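Keeping Cookies Crisp: Which Tricks Are Worth the Trouble

Every October the same cookie storage tips start going around again, and every October I try a few of them and end up mostly annoyed. Put a slice of bread in the tin. Put rice in the tin. Buy a special tin. I have a drawer full of gadgets that were supposed to fix this and I still eat stale gingersnaps.

Start with the bread slice, the most repeated of the lot. It does something, but people mix up what. Bread gives moisture to the cookies, so it helps a chewy cookie that has dried out. Put it in with shortbread and you will have soft shortbread by morning. I have seen it recommended for both on the same page.

Rice in a little cloth bag is meant to do the opposite. I ran it for two weeks next to a plain tin with a tight lid and couldn't tell the batches apart. Maybe in a damper kitchen than mine.

Then there is the matter of cooling. Cookies sealed up warm will steam themselves soft, and no container will save them. Give them 20 minutes on a rack at the very least, longer for thick ones, and don't stack them while you wait.

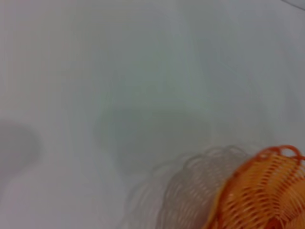 Orange coils on a plain white surface.

Open baskets look nice and are fine for an afternoon. For anything past supper they are a bad idea, whatever the people selling them say. A cloth over the top keeps flies off and does next to nothing about the air. The Gumico catalog calls its wire one a "freshness basket," which is a bold name for something made mostly of holes. Use a basket for onions or lemons, where moving air is what you want.

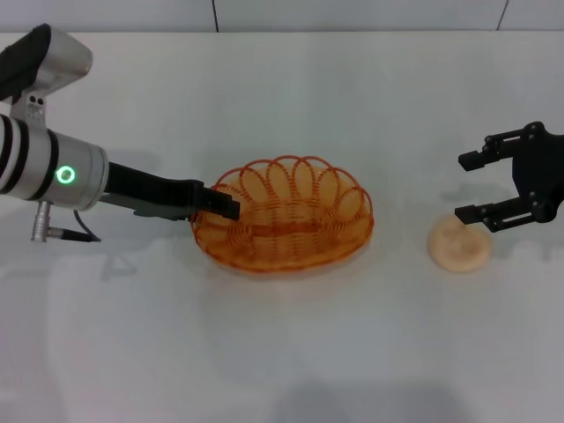 As for lids, the fancy kind with a vacuum pump does work, at least until the seal wears. My Demivetti jar held up well the first winter and then started letting go overnight. A clean glass jar with a rubber ring has outlasted it. Check the ring before you blame the recipe — a cracked one leaks no matter how hard you clamp it.

Don't keep two kinds in one tin. The soft ones give up their moisture to the crisp ones and you end up with a whole tin of in-between. Mint will also get into everything. 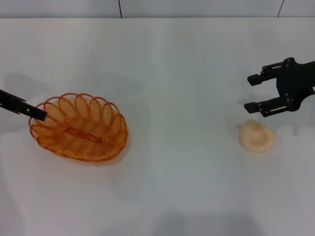 Freezing is the one tip I have no quarrel with. Wrap them tight, leave them wrapped while they thaw, and eat them the same day. If a crisp cookie has already gone soft, a few minutes in a low oven brings most of it back, though I wouldn't try that with anything iced.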